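3.2 Opening the towers and recording the layout

The second part of our study took place in the refurbishing workshop at Stoden, where used office computers are received from schools and small companies. In August the workshop had 993 desktop towers in storage. From this stock we selected 26 machines for full disassembly. We did not try to make the selection representative of all computers in the region. Our aim was to observe how the arrangement of the inner parts influences the time and the order in which a worker can take them out.

All towers were handled on the same bench and by workers with at least one year of experience. Before the work started, the side panel was removed and the case was laid flat, so that the motherboard was facing up. The worker was then asked to look at the inside for as long as he or she wished, without touching anything. We introduced this pause after the pilot study at Kestham, where several workers began to pull the cables at once and later had to go back and free a connector which they had not noticed.

After the pause, we filled in a layout sheet for each tower. The sheet asks for the position of the power supply, the position of the processor and the memory slots, the path of the main cable bundles, and the place and color of every plastic holder or tab. Color was added to the sheet in the second version. The workers told us that they search for colored plastic first, as in many office machines the colored pieces are the ones meant to be pressed or pulled by hand. Figure 4 gives one of the interiors in the state in which the layout sheet was filled in.

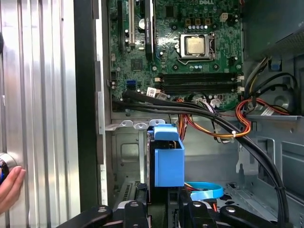 Figure 4. Interior of a Dell desktop tower with the side panel removed. The drive caddy and a small tab beneath the power supply are of blue plastic; the cable bundles pass over the middle of the case.

The cables were the most frequent source of delay. When a thick bundle crosses the open part of the case, it covers the screws and brackets that lie under it, and the worker must hold it away with one hand. With only one hand free, even a simple holder becomes slow to release. The Flokwood guide for repair shops recommends that all power cables are unplugged before any other step. Our workers followed this advice only in part. They unplugged the drive cables first, moved the bundle over the edge of the case, and left the connectors near the processor for later, when there was more room for the fingers.

Cable ties need a separate remark. A tie keeps the wires in good order, but it also makes the bundle stiff at the place where it bends. In 7 towers the tie had to be cut before the bundle could be moved far enough. We recorded the cutting of a tie as an additional step, although the time for it was short. In our opinion it should be counted, for a new tie must be put on if the machine is going to be assembled again.

The processor was always left in its socket until the memory modules and the drives were out. This order is not required by the construction. The workers explained it by habit, and also by the wish to keep the most delicate part for a moment when the case is less crowded. We did not find a reason to change it, and the same order was used for every tower in the sample.

Drive holders were removed in two different ways. Some workers released the holder together with the drive and separated them later on the bench. Others tried to slide the drive out while the holder stayed in the case. The first way was easier to repeat and is the one described in the Ghumman procedure, which we used as the basis for our step list. For the comparison in Section 4 we therefore treat the holder and the drive as one unit, and the separation on the bench is reported as its own step.

Screws were collected in a shallow tray and sorted at the end of each day. We do not report their number per machine, as many towers had already been opened by earlier owners and some screws were missing when they came to us.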